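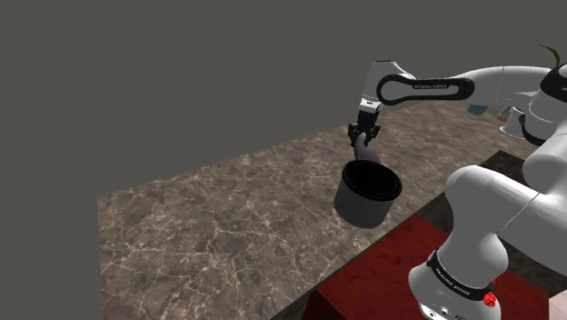 Tove Stougaard had 5 minutes left on the Zingate trial and no wish to buy. The kitchen package cost 1000 a month, and so far the arm had held a pot by its handle over the marble, tilted, as if waiting for a tip.

"It does soup," said the man from Asik.

"Does it make soup?"

"It does the motions."
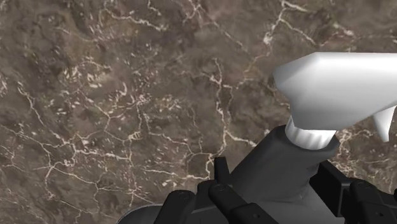 The spray bottle, gripped and ready.

She asked what was in the bottle. He checked his tablet - cleaning was a separate plan, 200 extra.

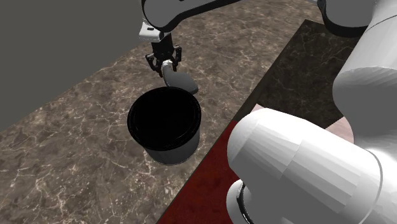

Villads wanted it, of course. He had wanted the bread machine too. He leaned toward the screen, where the gripper had some gray thing by the neck, its blunt tip just over the black pot.

"Is that a ladle?" he asked.

"Ask him what it costs," said Tove.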